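Receiving Shortwave Broadcast and Time Signals Indoors with a Magnetic Loop Antenna

Student project report
Cyprian Cieślak and Heike Janssen
Electronics Workshop Course, Farneck Technical College
11/09/2022

Summary

We built a small receiving loop for the range from 3 to 15 MHz and compared it with a plain wire antenna in the same room. The loop is meant for people who live or study in buildings where an outdoor antenna is not allowed. Noise from power supplies and lighting was the main problem with the wire. The loop brought the noise down enough that we could log stations the wire did not pick up at all. The amplifier board took most of our time and went through two versions.

1. Background

Our college building has a steel roof and no access to it for students. Anyone who wants to listen to shortwave has to do it from a window, and the windows on our floor look out on a parking garage. An earlier group tried a long wire along the ceiling and wrote that the signal was "mostly hum." We read their report before starting and used the same kind of wire so that our results could be compared with theirs.

A loop that is small compared to the wavelength responds mainly to the magnetic part of the field. A lot of indoor noise close to its source is electric field noise, so a balanced loop picks up less of it. The loop also has two nulls, and turning it can put a noise source into one of them. The price is a weak output, and that is the reason for the amplifier.

2. Parts and storage

The loop is made from soft copper tubing bent into a circle with a circumference of 165 inches. It is held by a cross of PVC pipe on a music stand base. The feed line is 50 ohm coax with a common mode choke at each end. The receiver is a Linero tabletop set borrowed from the department, and the amplifier board is a Galano kit that we changed as described below.

Small parts were sorted by value and kept in bags. Log sheets, data sheets and the printed schematics went into file boxes, one for the build and one for the measurements.
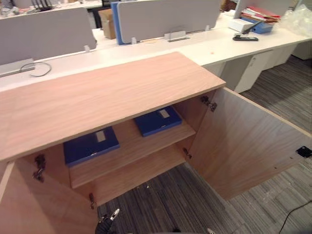 3. The amplifier

The kit comes with a single transistor stage. We built it as supplied and measured it on the bench first. It worked, but strong broadcast stations below 2 MHz overloaded it in the evening and produced false signals all over the 5 MHz range. At first we thought these were real stations. Heike noticed that they faded together with a medium wave station from Voß, and after that we checked every entry in the log with a 10 dB attenuator in line. A real signal drops by 10 dB. A false one of this kind drops by 20 or more.

The second version uses a push-pull pair with a high pass filter in front. The filter is a five-element design with the corner at 2.5 MHz. We wound the coils on powdered iron toroids and adjusted them by squeezing the turns together. One coil had to be wound again after the enamel was scraped through on the edge of the core.
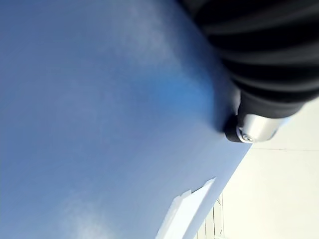
Power reaches the board through the coax with a bias tee. We used a linear supply at 12 volts. A switching supply was tried for one evening and raised the noise on every band we looked at, so it was taken out and all readings made with it were thrown away.

Two mistakes in this stage are worth writing down for the next group. The input transformer was connected with one winding reversed, which gave almost no output, and we spent a full lab period looking at the transistors. The ground of the bias tee was also tied to the case of the receiver at a second point, and this made a loop that brought the hum back in.

4. Measurement method

We took readings on 3 bands, near 5, 10 and 15 MHz. For each reading the receiver was set to a bandwidth of 2.4 kHz with the automatic gain off. Audio output was read on a true RMS meter over 60 seconds, once on the signal and once on a clear frequency next to it. The difference was written down as signal to noise. The wire and the loop were switched by hand so that both readings were made within the same few minutes, as shortwave conditions change quickly.

The loop stood on the floor by the window for the first set. For the second set it was moved to the middle of the room, and for the third it was back at the window but turned so that the null faced the hallway lights. The furniture in the room stayed in place for all the sets.

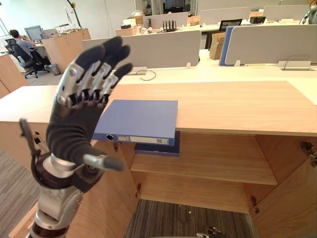
Wood-grain cabinet with a flat top, with a robotic hand in front of it.

In total the log has 812 readings. Readings with a clear local disturbance, such as someone starting the drill press next door, were marked and left out of the averages.

5. Results

On 5 MHz the loop at the window was better than the wire by 11 dB on average. On 10 MHz the gain was 8 dB. On 15 MHz it was only 3 dB, and on some afternoons the wire was the better of the two. We believe the noise in the building is simply lower there, so the wire has less of a handicap.

Moving the loop to the middle of the room cost between 4 and 6 dB on all bands. Turning the null toward the hallway helped a lot on 5 MHz and made hardly any difference above that. Time signals on 10 MHz could be copied in most sessions with the loop.
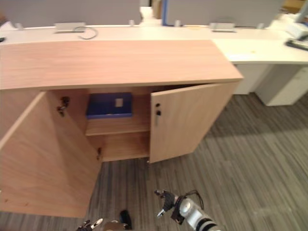
Metal near the loop shifts its balance and fills in the null, and we should have tested this earlier. Large steel objects such as shelving and radiators were easy to think of and we kept a yard away from them. We paid less attention to small hardware. A wooden cabinet looks harmless, but it can have a metal lock and latch plate on it, and hinges as well. We held a loose steel latch against the tubing as a check and could not measure a change at any distance over four inches. For a loop of this size, then, wooden furniture can be ignored, and steel furniture can't.

6. Open points

The high pass filter was only measured with 50 ohm terminations, and the loop is nowhere near 50 ohms over most of the range. A better test would inject a signal through a small coupling loop. We also did not measure the third order intercept of the second amplifier, as the lab has only one signal generator that is clean enough.

Heike plans to repeat the 5 MHz readings in December, when the evening signals should be stronger. Cyprian is redrawing the board with the bias tee on it, so that there is a single ground point. The schematic, the coil data and the full log are kept with the course papers and can be copied on request.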